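Gripper Bench Gallery: Pens, Books and a Lot of Dropped Markers

Welcome to the gallery page for our gripper comparison! We've had two grippers on the same arm all through August, the Zoteck parallel jaw and the soft three-finger hand from Skallemia, and I've enjoyed this more than any other bench project we've done at Jollthorpe. Same arm, same controller, same objects, same fixed camera looking over the workspace. The only thing we swap is whatever is bolted to the wrist.

The total stands at 1684 grasp attempts, logged and sorted by object. Most of them were pens. If that sounds dull, try picking a round marker off a hard flat surface with two straight fingers and watch it roll off to the side - I could do it all afternoon (and some days I did).

A few notes before the gallery, for anyone setting up something similar.

The Zoteck jaw is quick and very repeatable. It closes to the same width every time, and on a single marker with space on both sides it's a joy to use. Put markers side by side and it gets harder, as the fingertips need somewhere to go. We ended up filing the stock tips thinner, which helped a lot, and we're now on our seventh pair.

The Skallemia hand is slower and a bit floppy, and I love it. It forgives a bad pose estimate in a way the jaw never will. Come in a little off center and the fingers just wrap around whatever they find. Thin things are its weak spot. A slim pen tends to slip down between the fingers and come out at an angle, so placing it again neatly is pretty much luck.

Books are their own problem. Neither gripper can get a thick paperback up from the top of a stack by the cover, so we go for the spine or slide the book until there's an edge to hold. The jaw opens wide enough for up to 2 thin paperbacks together, and it was a great moment when that worked the first time.

Wire mesh was the surprise of the project. The depth camera gets confused by it and reports holes and floating points, and the planner then thinks it can drive a finger straight through the wall of a pen holder. We switched to the Ugwu controller's contact stop for those runs, with the approach speed turned way down, and haven't bent a holder after that.

Lighting matters too. We run the camera at a fixed exposure with 600 lux at the bench, and the white grid gives us a quick check on whether anything has been bumped between sessions.

Next up is a suction cup, which I expect to be brilliant on book covers and hopeless on mesh. I'll add those pictures when we have them, along with the grasp logs for anyone who wants to dig through the numbers.

Markers, pens, mesh holder and books on the grid, with the machine vision textbook on top of the stack. The row of markers lying close together is the kind of layout where thin fingertips earn their keep. 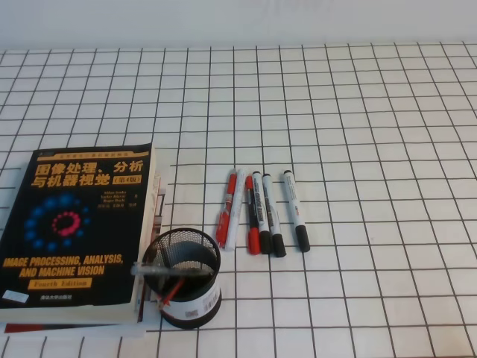
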